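Von: Güven Karakaya
An: Reiseliste Unterkünfte
Datum: 17. März 2018
Betreff: Re: [Unterkünfte] Pension in Zandden, lohnt sich das im April?

Hallo zusammen,

ich bin seit gestern Abend wieder zu Hause und antworte gleich mal ausführlich, solange ich alles noch im Kopf habe. Erst die Frage, um die es geht, damit auch die mitlesen können, die den Anfang verpasst haben:

> Hallo Liste,
> wir wollen im April für eine knappe Woche nach Zandden
> und schwanken zwischen der Pension Pastine und dem
> größeren Hotel Kozma unten am Hafen. War jemand in
> letzter Zeit in einem von beiden? Uns interessieren vor
> allem: Ist es nachts ruhig? Kommt man ohne Auto hin?
> Und ist das Frühstück sein Geld wert oder geht man
> besser ins Dorf? Wir sind zu zweit, nicht anspruchsvoll,
> aber meine Frau schläft sehr leicht.
> Danke schon mal!
> Plerik war übrigens im letzten Jahr schön, falls da
> jemand hinwill, ich habe noch Notizen.

Also: Pastine, ohne jedes Zögern! Ich war jetzt das zweite Mal dort und fand es noch schöner als beim ersten Mal. Das Kozma kenne ich auch, dazu weiter unten mehr.

Zur Ruhe. Die Pension liegt oben am Hang, die Straße endet praktisch vor der Tür, da fährt nach dem Abendessen kein Mensch mehr vorbei. Ich hatte ein Zimmer nach hinten zum Obstgarten und habe morgens die Amseln gehört und sonst gar nichts. Nach vorne hört man wohl den Milchwagen, der kommt ziemlich früh. Mit leichtem Schlaf also unbedingt ein Zimmer zum Garten verlangen, und zwar gleich bei der Buchung, die sind zuerst weg. Nummer 5 ist das schönste, da hat man ein Eckfenster und sieht bis zum Wasser hinunter (die 4 ist auch gut, aber das Bad ist winzig).

Zu den Preisen. Gezahlt habe ich 97 Euro die Nacht für das Doppelzimmer zur Alleinnutzung, mit Frühstück. Vorne hinaus kostet es 80. Das kleine Einzelzimmer unter dem Dach gibt es für 49, das würde ich aber nur Leuten empfehlen, die nicht größer sind als meine Tante, die Schräge fängt direkt über dem Kopfkissen an. Kurtaxe kommt extra und wird bar bei der Abreise bezahlt, Karte nehmen sie nur für das Zimmer. Wer weniger als 2 Nächte bleibt, zahlt einen Aufschlag für die Endreinigung, das betrifft euch ja nicht.

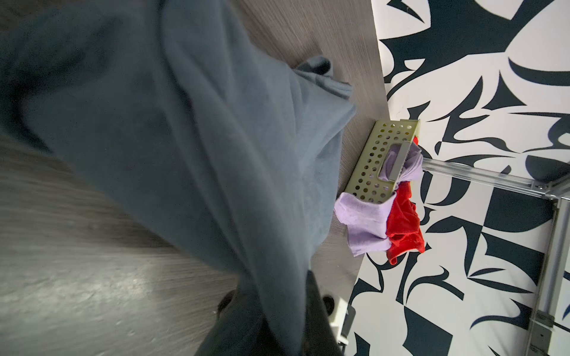

Dunkelgraues Tuch auf dunkelgrauer Maserung

Die Anfahrt ohne Auto geht wunderbar, man muss nur wissen, wo man aussteigt. Mit dem Zug bis Plerik, dort vor dem Bahnhof in den Bus Richtung Küste und dann NICHT bis zur Endstation mitfahren! Die heißt zwar Zandden Hafen und klingt richtig, aber von dort geht es steil bergauf und mit Rollkoffer auf Kopfsteinpflaster ist das kein Vergnügen. Eine Haltestelle vorher aussteigen, an der Kapelle, da läuft man fast eben bis zum Haus. Abends fährt der Bus selten. Wenn der Zug Verspätung hat, ruft in der Pension an, mich haben sie beim ersten Besuch mit dem eigenen Wagen aus Plerik geholt und wollten nicht einmal Benzingeld dafür. So etwas vergisst man nicht.

Und jetzt das Frühstück, ich komme schon beim Schreiben ins Schwärmen. Es gibt kein Buffet, es wird an den Tisch gebracht, und man kreuzt am Abend vorher auf einem Zettel an, was man möchte. Das Brot backt der Nachbar, ein dunkles mit Kümmel, noch lauwarm. Dazu Quark mit Kräutern, Eier nach Wunsch, eingelegte Zwetschgen und eine Quittenmarmelade, von der ich zwei Gläser mit nach Hause geschleppt habe. Der Kaffee ist eher mild, wer ihn kräftig mag, schreibt das mit auf den Zettel. Ins Dorf zu gehen lohnt sich morgens überhaupt nicht, der Bäcker am Hafen macht außerhalb der Saison erst spät auf und hat dann schon fast nichts mehr. Abends sieht es anders aus: Da kocht die Pension nur auf Vorbestellung, und im Dorf gibt es zwei Gasthäuser. Das am Kirchplatz hat mir besser geschmeckt, vor allem die Fischsuppe.

Zum Kozma. Ich will das gar nicht schlechtmachen, es ist ein ordentliches Haus mit Aufzug und großen Betten, und die Leute an der Rezeption sind nett. Wer schlecht zu Fuß ist, ist dort besser aufgehoben als oben am Hang, in der Pastine gibt es nur eine enge Treppe. Aber unter dem Speisesaal ist eine Bar, und die hört man in den unteren Stockwerken bis nach Mitternacht. Ich war vor ein paar Jahren im Herbst dort und bin nach der ersten Nacht umgezogen, ganz nach oben, da ging es dann. Vielleicht haben sie inzwischen etwas daran gemacht, das müsste jemand schreiben, der kürzlich dort war.

Noch ein paar Kleinigkeiten, die mir gerade einfallen:

WLAN gibt es im Frühstücksraum und im ersten Stock, darüber wird es dünn. Einen Wasserkocher bekommt man auf Nachfrage aufs Zimmer. Hunde sind erlaubt, aber nicht im Frühstücksraum. Im April kann es abends richtig kalt werden, die Heizung läuft dann zwar, aber die Fenster sind alt, also ein dicker Pullover in den Koffer! Und wenn ihr gern lauft: Der Weg oben am Hang entlang bis zum alten Leuchtturm ist herrlich, hin und zurück ein gemütlicher Nachmittag, unterwegs keine Einkehr.

Buchen am besten telefonisch. Auf E-Mails antworten sie auch, es dauert aber manchmal ein paar Tage, und die Portale zeigen nicht alle Zimmer an. Ich hatte im Januar über ein Portal geschaut, da stand »ausgebucht«, und am Telefon waren noch drei frei.

Deine Notizen zu Plerik hätte ich übrigens sehr gern, ich kenne dort bisher nur den Bahnhof und die Bushaltestelle! Schick sie doch gleich an die ganze Liste.

Viele Grüße und ganz viel Spaß in Zandden
Güven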